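Moving house with one bag of bathroom stuff

June 24, 2025 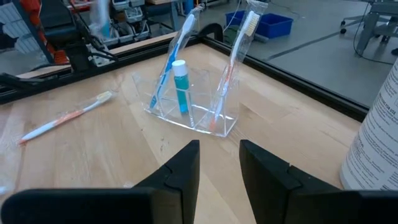

Two new toothbrushes, still in the packet, in a clear holder.

We moved from Sadport to Monside in March. It's 424 kilometres by the inland road, and the removalists quoted $1360, later dropping it to $800 when we agreed to share the truck with another load. The catch was that our things would arrive two days after we did.

So we had to work out what we needed for two nights in a house with no furniture. I've moved six times and always got this wrong. Last time I had a box of tax papers in the car and no towel.

What went in the car: a mattress topper, sheets, two towels, the kettle, two mugs, a torch, phone chargers, a roll of toilet paper, bin bags, a screwdriver and the cat. Everything for the bathroom went in one zip bag. I bought new toothbrushes for the trip because the old ones were due to be chucked anyway.

The kettle was the best decision. The power was on when we got there but the hot water wasn't, and it took until the next afternoon to get someone out. We washed with water from the kettle in a bin bag-lined sink because the plug was missing. I'd add a sink plug to the list. They cost a couple of dollars and most of them fit.

I'd leave out the mattress topper. It took up nearly half the back seat and was no better than the carpet. My partner disagrees and slept on all of it the second night.

The truck came late in the morning. The driver, Gavin Rutherford, had labelled our boxes with green tape and the other customer's with yellow, and we still ended up with a yellow one full of fishing reels. He came back for it the same evening.

Unpacking was slower than I'd planned. The kitchen took a full day. The linen cupboard shelves are too shallow for folded doonas, so those are on top of the wardrobe for now. The shed is all boxes and I'm not in a hurry.

Next job is the back gate, which drags on the concrete. I think the hinge post has moved.

Print this post
E-mail this post

3 comments

Njål Sjögren
What did the other removalists quote? We're doing the same drive in spring.

Thắng Lò
Universal sink plug, the flat rubber kind. I keep one in the glovebox for camping.

Panagiotis Georgiou
Check the gate hinges before you touch the post. Mine only needed longer screws.

This site uses cookies. By continuing to browse you agree to their use.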